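Thread: our July week at the lake, post by post. I promised this to some people at work and I am slow, so now it is 12/09/2019 and I am finally writing it. 1/ 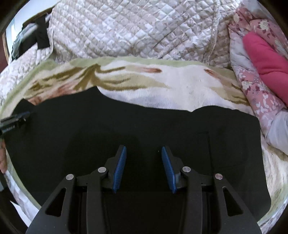

We took the night train to Cledholm and from there the small bus to Hamier. The train was my idea. My husband wanted to fly, but the airport is on the wrong side of the mountain and you lose half a day anyway. 2/

Night train, what I learned: book the lower bunk. The upper one is cheaper, but the heating pipe goes along the ceiling and I slept with my feet out of the blanket until the border. The breakfast is a bread roll, a small cheese and tea. The coffee costs extra and I would not pay for it again. 3/

The bus to Hamier leaves from behind the station, not from the front. There is a sign at the front with the correct bus number on it, and this sign is old. We stood beside it with four other tourists and watched our bus drive past us. The next one came in 50 minutes. 4/

The bus number is 501, same as on the old sign. You pay the driver in coins. He took a note from us but he was not happy, and he gave us the change in the smallest coins I have ever seen. 5/

Our guest house was called Flodora. I picked it for the name and for the balcony. The room was small and very clean, and the stairs are steep, so please think about your luggage. There is no lift. There is a bench on every landing, which I was thankful for on the second day. 6/

Breakfast at Flodora is from seven to nine. They bake a dark bread with plums in it. I asked for the recipe and got a kind smile and a second slice. 7/

Now the lake. Everybody goes to the main beach near the ferry. It is fine, there is a kiosk and toilets and the water is shallow for children. But if you walk along the shore path for 10 minutes, past the boat sheds, there are flat rocks where you can lie down, and the water is deep straight away. I preferred this. Bring shoes for the water, the stones are sharp. 8/

The water was cold. I come from a warm country and I say this about every lake, so maybe do not trust me. My husband swam every morning and called it fresh. 9/

Ferry: it crosses to Cartwright four times a day in summer. The timetable on the pier is for the whole year, and you must look for the small letter S beside the time. We did not look for the small letter. We had a long lunch in Cartwright because of it. 10/

Cartwright is worth a long lunch, luckily. There is one street with coloured houses, a museum of fishing nets (I liked it, he waited outside) and a restaurant with a terrace over the water. I had the smoked fish with potatoes and sour cream. He had the soup of the day, then he ate half of my fish. 11/

On the way back we sat outside on the top deck. It is windy, take a jacket even when the sun is strong. A woman next to us lost her hat and the whole deck watched it float away. 12/

The big walk of the week was to the lookout above Hamier. The board at the bottom says it is 1000 metres high. I want to be exact here, this is above the sea. From the village you climb much less, so do not be afraid of the number like I was. 13/

The path is marked with yellow paint on the trees. At the second gate the paint stops and you must go left along the fence. We went right and found a very nice field and some cows, and then we came back. 14/

At the top there is a hut which sells lemonade and pancakes, cash only. I thought the prices were fair when you remember that somebody carries everything up there. The view is the whole lake and both villages, and our balcony also, if you have good eyes. 15/

It rained on two days. On the first one we played cards and read. On the second we took the bus back to Cledholm and visited the old town, which we had skipped on the way in. The covered market is good for presents. I bought honey and a wooden spoon, and a grey scarf that I have already worn to the office three times. 16/

Money: the guest house was the biggest cost, then the train. Food was cheaper than at home if you eat your main meal at noon. In the evening the same plate has a different price and a candle. 17/

Would I go again? Yes, but in September, when the kiosk has no queue. Somebody asked me if the ferry still runs then. I wrote to the office and they answered that it goes twice a day until the end of the month. 18/

If you have a question about the night train, ask me here. For hiking boots please ask my husband, he has opinions and I wore my old runners. 19/19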